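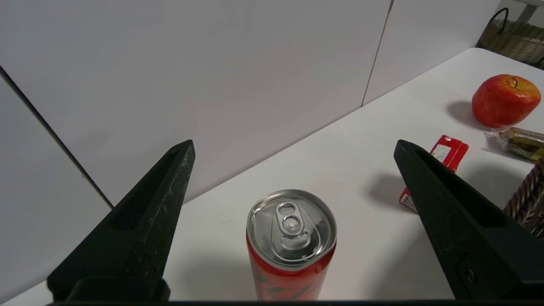

3.2 Premium data and treatment of lapsed policies

Premium and claims records were taken from the marine cargo portfolios of two carriers, Bullon and Uvik. The combined file holds 911 policies. Contracts with a term of less than 100 days were removed, as their pricing follows a separate schedule. Lapsed policies were kept up to the date of lapse and treated as censored after it.

Loss ratios were computed by route and by type of goods. Where a policy covered more than one route, premium was split by declared value. The resulting exposure was totalled by quarter.

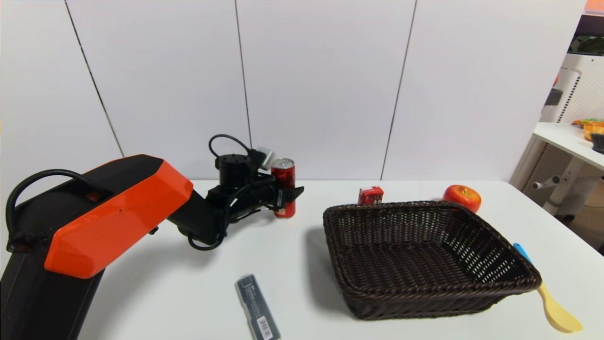
Figure 2. Robot arm at a red can, with an empty woven basket.

The split affects 13 routes. On these, the method of Fikre and Ko assigns more premium to the longer leg, and the loss ratio for short legs rises accordingly. We tested both methods and report results under declared value only. Reinsurance recoveries were left out, so all ratios are gross. Claims still open at the close of July were entered at the case reserve set by the carrier.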